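The letter said 13 months. Morfudd Gittins had it taped inside a kitchen cupboard, next to the tide tables, and every time she reached for the tea she did the math again.

Gittins is a boatbuilder from Wales who came over to run the workshop at Gwilliam, and on December 18, 2018, she became a citizen alongside 85 other people in a school gym that smelled wonderfully of floor polish and coffee. I have been to a few of these now and I still think they're one of the best free mornings you can have!

Getting to the gym is the long part. There is the application itself, then fingerprints, then the interview, with its questions on history and government and a short reading and writing test. Hicham Kettani, who was sworn in back in June, studied on his lunch breaks at the Korkulent bakery, and by the end the whole early shift could name the branches of government (the oven crew got competitive about it). "I knew the answers in my sleep," he told me. "My wife says I gave them in my sleep."

He now leads a free study group above the Prondine hardware store. It has grown to 26 regulars, and they are a lively bunch. Adalberto Nogueira, a retired welder who has lived in town for 34 years, joined last winter after putting it off for most of his working life. He wants to vote for the school board. He has opinions on the school board.

The group spends a good deal of its time on the interview, which is where most of the nerves are. People take turns being the officer, and Kettani likes them to practice small talk too, how was the drive, did you find parking, so that the first official question doesn't land cold. 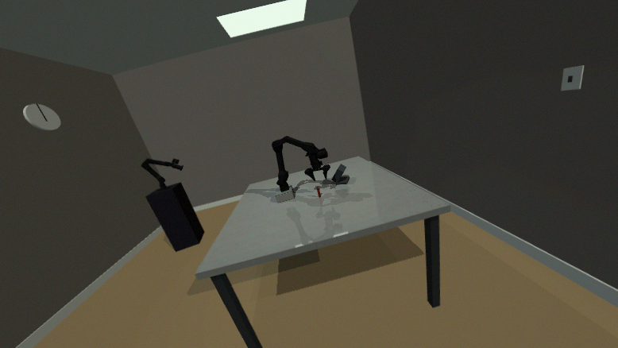
A plain room, with a clock on the wall.

Gittins went through hers on a rainy morning and came out wanting pancakes. Her cousin Prys Harries had flown in for the ceremony and cried before she did, somewhere in the second line of the oath. Afterward there was sheet cake, a voter registration table by the door, and a long line for photos with the flag. She registered first and had her cake second. The letter is still up in the cupboard.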